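Tusosach Tabletop: Trays, Bins and Small Containers on a Plain White Surface

Data card and README

Maintained by Reiko Kamata and Hinata Hoshino. Questions about labels go to Chiharu Katayama.

Summary

Tusosach Tabletop is a set of 1646 still pictures of everyday small containers placed on a white work surface. It covers trays, shallow bins, lidded boxes and drawer inserts. Each picture comes with a short written record: what the container is, its main color, whether it holds anything, how it is turned, and where on the surface it lies. The set was put together for people who work on tidying, sorting and packing tasks and who need plain answers to plain questions, such as whether a tray is empty or which way its long side runs.

There are 156 different containers in the set. Most appear several times in different positions. Containers are grouped by shape family and never by maker.

What is in the release

records.csv – one line per picture, all fields in the order given below
containers.csv – one line per container, with measured outer size and shape family
splits/ – three text files listing picture names for train, check and test
notes/ – free-text remarks by the labelers, unedited
CHANGES – list of corrections by version

The pictures are stored in folders by shape family. Folder names are lower case with no spaces. A picture's name in records.csv includes the folder, so the path can be used as it stands.

Shape families

tray – open top, low walls, flat floor, rectangular or close to it
bin – open top, walls taller than half the shorter side
box – has a lid, whether or not the lid is present in the picture
insert – made to sit inside a drawer or a larger container
dish – round or oval, open top

The line between tray and bin caused the most trouble in the first version. The rule about wall height was added by Genji Hoshino after two labelers split evenly on a group of desk organizers. Wall height is measured on the real object with a ruler and entered in containers.csv. It is never estimated from a picture, where a high viewpoint makes walls look lower than they are.

Fields in records.csv

container_id – links to containers.csv
family – one of the five names above
main_color – one word from the color list
fill – empty, partial, full, or unsure
long_axis – the turn of the longer side relative to the back-to-front line of the table
turn_sense – clockwise, counterclockwise, or none
zone_lr – left, left of center, center, right of center, right
zone_fb – back, middle, front
upright – yes or no
remark – optional, free text

Left and right are always those of the picture. Back means toward the top of the picture. Please do not convert these to the point of view of a person or machine working at the table. Version 1 mixed the two and about a shelf's worth of corrections had to follow.

Turn is judged on the outer rim. A container with its long side straight from back to front gets long_axis zero and turn_sense none. A small turn is still a turn: if the rim is visibly off the line, turn_sense must be filled in, even when the labeler cannot give a reliable angle. In that case long_axis stays blank and the remark says "sense only".

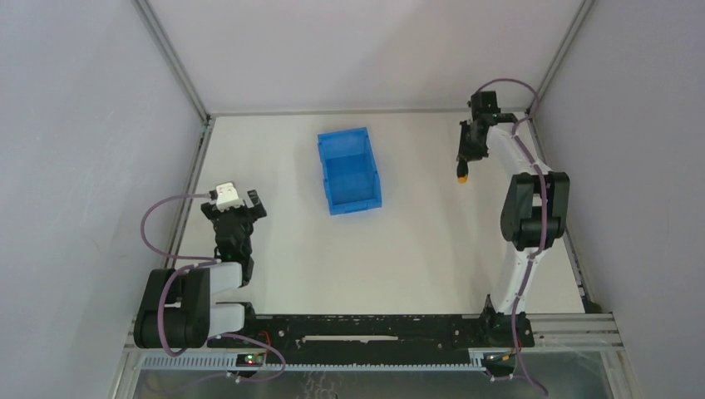

Fill is judged on the inner floor and nothing else. A tray is marked empty when its floor can be seen and no separate object rests on it. Shading on the floor, molded ribs and a change of tone between floor and wall do not count as contents. Blue containers need extra care in this respect, as their floors often look deeper in color than their sides. If a wall hides part of the floor, the labeler enters "unsure" unless another picture from the same placement settles the matter.

A worked record for a tray of this kind would read: family tray; main_color blue; fill empty; long_axis blank; turn_sense counterclockwise; zone_lr left of center; zone_fb back; upright yes; remark "sense only".

Notches, handles and cutouts in the rim are recorded in containers.csv under rim_features. They belong to the object and do not change from one placement to the next, so they are not repeated in records.csv. If a notch cannot be seen in a given picture, rim_features still applies.

Color list

white, gray, black, blue, green, red, yellow, orange, brown, clear, mixed

Only the main color is recorded. Bright and dark versions of a color share one word. "Mixed" is used when no color covers more than half of the outer surface. Light blue and turquoise caused some disagreement between Asuka Kuroda and Chiharu Katayama; both are now filed under blue, and the original choices can be read in notes/color_disputes.txt.

Gray and clear should be treated with caution. A clear box on a white surface picks up the tone of whatever is near it, and three of our gray drawer inserts were entered as white in the first pass. The corrected values are in the current file.

Containers

The containers were bought or collected locally. Part of the lot came from a closed stationery store in Tsuchiya and consists mostly of letter trays and pen trays. The rest are kitchen drawer inserts, small storage bins and lidded lunch boxes. All were washed and had price stickers removed. Residue from stickers remains on a few of the lunch boxes and is noted under surface_marks.

Outer length, width and height are given in millimeters, measured at the widest point. Inner size is given only for trays and inserts, at floor level. Containers with sloping walls can differ a good deal between rim and floor, and users who want to know if an item fits should read the inner size.

Weight is not included. It was recorded for the first 50 containers and then dropped, and a partly filled column was judged worse than none.

Placement

Placements follow a printed list. The list gives a zone and a rough turn, and the person setting out the container follows it by eye. No jig or stop was used. Small differences from the list are expected and are not errors, and the record describes where the container lies in the picture, not where the list wanted it.

For each placement the surface is wiped and loose items are taken off unless the list calls for contents. Contents, where used, are drawn from a fixed kit: wooden blocks, folded cloths, spoons, paper cups and bottle caps. The kit is described in containers.csv under the prefix K.

Labeling

Every record was entered by one person and read by a second. Where the two disagreed, Reiko Kamata decided. Labelers worked in Stirer, the in-house form tool, which shows one picture at a time and hides the placement list. The export script turns Stirer forms into records.csv without manual steps.

A repeat check was run in August. Each labeler was given pictures they had already done and asked to fill in the form again. Family, main_color and upright were stable. Most changes were in zone_lr, nearly always between center and one of its neighbors. Users who do not need five steps may want to merge left of center, center and right of center into one value.

Splits

The splits are made by container, so that no container appears in more than one split. Each shape family is present in all three. The test list was fixed at version 2 and has not been changed since. Ten-fold lists for cross-checking are in splits/folds, numbered 1 to 10.

Known limits

The surface is white throughout. White containers are hard to separate from it, and results on them should be reported apart from the rest.

Dishes are few. The family was added late and is thin in the check split.

Only one container is labeled per picture. Kit items inside or beside it have no records of their own.

Stacked containers are not covered. A separate release, Toritz, deals with stacks and uses the same field names, with stack_level added. The two can be joined on container_id, but the color list in Toritz is older and lacks "mixed".

The size figures should not be used to judge commercial products. They describe single used items, some of them slightly warped.

Reporting errors

Send the picture name, the field and the value you think is right. One error per line in a plain text file is enough. Corrections are collected and released together, and the line in CHANGES gives both the old value and the new one. Reports on turn_sense should say which rim edge was used for the judgment – this saves a round of mail.

Do not send edited copies of records.csv. They cannot be merged safely once the line order has changed.

Terms of use

Free for study and teaching. For other use, write to the maintainers first. Changed copies must carry a different name and keep the CHANGES file.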